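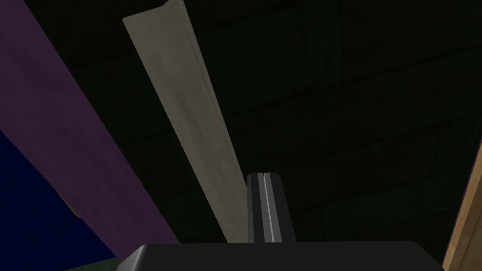
Merkard folding workbench: six months in my garage

I bought this bench in December, the week after my old sawhorses finally folded up under a door I was planing (the door survived, my big toe did not). I wanted something I could hang on a wall hook and drag out on weekends, and my neighbor Oriana Escobar had been raving about her Merkard, so off I went to Gallagher's and came home with one in the trunk.

Setup first. It comes out of the box almost assembled, and you only have to bolt on the feet and the two crank handles. The instructions say 10 minutes. I took 60, but I had the radio on and I put one handle on backward, so don't go by me. The hex key in the bag is junk. Use your own.

I love the jaws! They open wide enough for a decent board and they close evenly, which my last bench never managed. I've clamped table legs, a birdhouse, a length of stair rail and one very awkward drawer front, and nothing slipped once I'd cranked both sides up properly. The trick is to turn each handle a little at a time, left, right, left, right, like tightening the wheel on a car. If you crank one side all the way first it racks and you'll be swearing at it.

The top is where I start to grumble. It's a soft surface and it marks if you so much as look at it with a chisel. Marcelle Millet from my Wokville woodworking class screwed a scrap of hardboard over hers on day one, and I wish I had too, as mine already looks like a cutting board. Glue wipes off all right if you catch it quickly. Wood stain does not – I have a lovely walnut ring right in the center now.

It's also a bit light. Great when you're carrying it, not so great when you're pushing a hand plane and the whole thing starts walking toward the washing machine. There's a bar across the bottom you can put your foot on, and that's what I do, but after a long session my hip knows all about it. For sawing and drilling I've had no trouble at all.

Folding it is easy once the hinges loosen up. They were stiff as anything for the first month, then I gave them a little paste wax and now I can do it one-handed. Watch your fingers at the back hinge, though.

I did look at the Stundport before buying. It's heavier and the top is much nicer, but it doesn't fold as flat, and it would have stuck out far enough to catch the car door. If you've got the floor space, go and try that one too.

Would I buy the Merkard again? Yes, for the money and for a small garage. I'd get the hardboard cut the same day. Spare feet are sold separately, by the way, and I've already lost one.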